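Staltau Hard Wax Oil review: ten months on a dining table

Oct 25, 2019

I refinished our dining table in January with Staltau Hard Wax Oil in the matte clear version. Most reviews of this stuff get written the week the can is opened, when everything still looks good, so I waited until the table had been through most of a year of breakfasts, homework and one leaking flower vase.

The table had a glossy polyurethane on it from the previous owner. It was peeling along one long side and had gone the color of weak tea. I wanted something flat that I could repair in one spot without stripping the whole top again.

What you get

The can is metal with a pry-off lid. There is a folded instruction sheet in four languages and a white nylon pad. No gloves and no cloths, so buy those separately. The sheet says to stir and not shake. Stir for longer than you think, as the matting agent sits on the bottom in a thick layer and the first coat will dry shiny if you leave it there.

Putting it on

I sanded to bare wood, finished with 120 grit and vacuumed twice. The instructions warn against going finer than 150, and I took them at their word. The oil goes on thin with the pad, sits for 15 minutes, and then you wipe off everything that will come off. I did two coats a day apart.

Wiping is the hard part. I missed a patch near one corner and it stayed tacky for a week. I rubbed it back with the pad and a little fresh oil and it blended in. With the old varnish I would have been sanding.

The smell is strong for two days and noticeable for five. Do it with the windows open. Lay used rags flat outside to dry, because oily rags in a heap can heat up and catch fire.

The color stayed lighter than I expected. Oil usually yellows pale wood, and there is some warming compared with the raw surface, but the top still reads as cream and tan and the grain lines are easy to see.

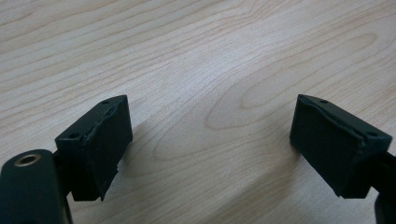
Stains and heat

Water wipes off if you get to it the same day. The vase leaked overnight and left a gray ring, which I took out with the pad and a teaspoon of oil. Coffee has been no trouble. Red wine left a faint mark that is still there if you know where to look. A hot casserole dish left a white haze that went away over two days.

Scratches show less than they did under gloss, but the wood itself is no harder than before. Forks still dent it.

Compared with Prultik

My neighbor Sayaka Sasaki used Prultik's water-based matte on a desk the same month. Hers dried in an afternoon with almost no smell, and it shrugs off wine. She also has a chip at the front that she can't touch up without it showing. For a desk I might pick hers. For a table that gets knocked every day I prefer the oil.

Would I buy it again

Yes, for tables and shelves. I wouldn't use it around a sink. Expect to go over the busiest area once a year. I have enough left in the can for that, and it hasn't skinned over yet.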